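Shift handover (nursing)

Shift handover, which you'll also hear called handoff, report or just "giving report," is the point in the day when one group of nurses passes its patients on to the next. I've been keeping this entry going for a while now, and I still write it the way I talk, so if you came looking for a stiff definition you may want to skip to the section on formats. I worked on medical and surgical wards for 13 years before I moved over to teaching, and handover is the part of the job I get the most questions on.

What gets handed over

The basics are the patient's name, age, reason for admission, and what has changed since the last report. After that comes the stuff that's due: medications, dressings, blood draws, a scan that transport hasn't come for yet. Then allergies, code status, diet, mobility, lines and drains, and who in the family has been calling. Most wards also want anything the incoming nurse should be worried about, and I think that one belongs at the top (plenty of my colleagues disagree, and put it last so it sticks).

A full report on one patient can run anywhere from under a minute to a good long while. On my old ward we had 18 beds and two teams at night, so you can do the math on how long people stood there with their coats on.

Names

"Handover" is the usual word in Britain, Ireland, Australia and New Zealand. "Handoff" is more common in the United States, along with "report," and older nurses on both sides will say "giving report" without thinking. Doctors use "sign-out" for their own version. I use handover here because it's the word I trained with.

Formats

Taped report used to be everywhere. The outgoing nurse talked into a cassette recorder in the break room and the next shift sat and listened to it over coffee. It was quick, and you couldn't ask it a single question! I don't know of a ward that still does it.

Office handover is the one where everybody crowds into a room and hears every patient, including the ones they won't be looking after. It's slow, but you do end up knowing the whole floor, and that's handy at 3 a.m. when somebody else's call light goes off.

Bedside handover happens next to the patient, with the patient awake and joining in if they want to. I was against it for years — I worried about privacy in shared rooms — and I came around after a patient corrected me on her own insulin dose. Sensitive things still get said away from the bed.

Written handover means a printed or handwritten sheet, one line or one box per patient. Hardly anyone uses it alone. Most nurses carry a sheet and talk through it.

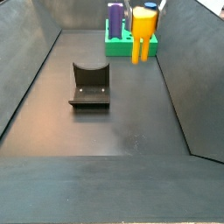 The handover sheet deserves its own few paragraphs, because it is the thing nurses actually hold on to for the whole shift. Mine were folded in quarters and covered in check marks by lunchtime. Some units design them with a column for each system of the body, and others leave big blank boxes. Color is a matter of taste, and I've seen sheets shaded in a charcoal gray as dark as the floor of that bin, so you couldn't read a pen mark on them at all. Pale backgrounds work much better. Whatever it looks like, the sheet has patient information on it and goes into confidential waste at the end of the shift, and going home with one in your scrubs pocket is something nearly every nurse has done and then felt sick over.

Memory aids

SBAR is the big one: situation, background, assessment, recommendation. It started out in the military and got picked up by hospitals, first for phone calls to doctors and later for handover. I find it works beautifully for one sick patient and gets a bit clumsy for a long list of stable ones.

There's also I-PASS, which was developed for residents and adds a step where the receiver repeats back what they heard. That last step is the piece I'd keep if I had to throw out everything else. Students feel silly doing it. They get over it.

The Mostberg sheet

I should mention this one since it's where I learned. At Mostberg, Jasińska (our head nurse at the time) drew up a single-page sheet with 8 boxes and a thick line down the middle, and everything to the right of the line was a job still to be done. Hefin Phillips later took it over to Tanelville, where they added a box for discharge plans and, last I heard, were arguing over whether to take it out again. Neither version was ever published as far as I know.

Timing and pay

Shifts have to overlap for handover to happen inside paid hours, and they don't always. Where the overlap is short, nurses come in early or leave late, and whether that time counts is a regular source of grievances. Twelve-hour shifts cut the number of handovers to two a day, against three with eight-hour shifts. People who like long shifts bring this up a lot. People who don't will tell you that a tired nurse gives a worse report, and I've been that nurse.

Interruptions

Phones, call lights, visitors at the desk, a doctor who only needs a second. Some wards put one person on calls during report, often a nursing assistant, and it helps — though then the assistant misses report, and assistants need to hear it too.

This entry was last revised 2019-11-15. I still want to add a section on handover between the emergency department and the wards.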